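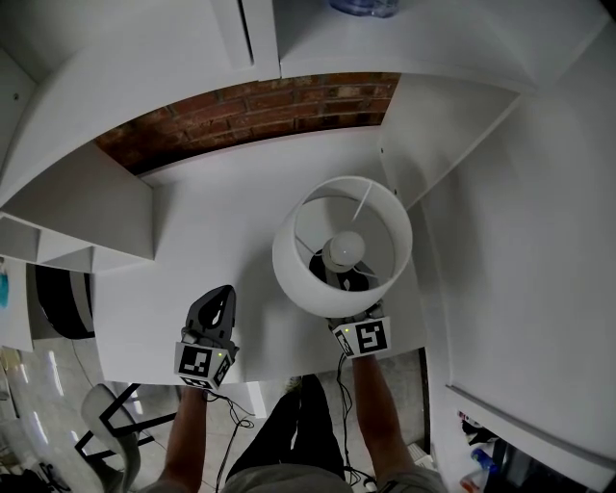
The tenant on the upper floor asked whether shelf lamps count as portable appliances or as part of the built-in unit. They count as portable, and the desk lamp has been entered below on that basis.

**Candura, desk alcove — portable lighting checklist**

1. **Shade.** Cylindrical, white, fabric, open at the top. Clearance between fabric and bulb to be judged from above. *Comment: no scorching recorded on the inner face. Recheck when the bulb type changes.*
2. **Support rod.** Runs from the bulb fitting to the rim of the shade. *Comment: straight, no play at the rim. Pass.*
3. **Bulb.** Round, white. Replacement to be LED only, 4 W. *Comment: 800 lumen bulbs have been bought for the corridor. They are not to be used in the desk lamps.*
4. **Socket and base.** Dark, below the shade. Lamp off and unplugged before the fitting is touched. *Comment: collar tight. Pass.*
5. **Flex and plug.** Full length to be run through the fingers, both ends checked for strain. *Comment: sheath sound, fuse correct. Pass.*
6. **Stability.** Lamp to stand level on the desk, not on books or papers. *Comment: pass.*
7. **Position.** Keep 80 mm clear between the shade and the underside of the upper shelf. *Comment: bring the lamp forward if the shade sits under the shelf edge.*
8. **Liquids.** No drinks or open containers on the shelf over the desk. *Comment: a plastic bottle was noted up there. Advisory, to be moved to the cubby shelves.*
9. **Floor under the desk.** Tile, light grey. Bags and loose items kept out of the leg space. *Comment: one black bag on the floor. Advisory.*

**Result:** pass, 2 advisories (items 8 and 9).

Lamps in the Plirnel rooms are on a separate sheet — same items, except that position is checked against the curtains. Next check due in December.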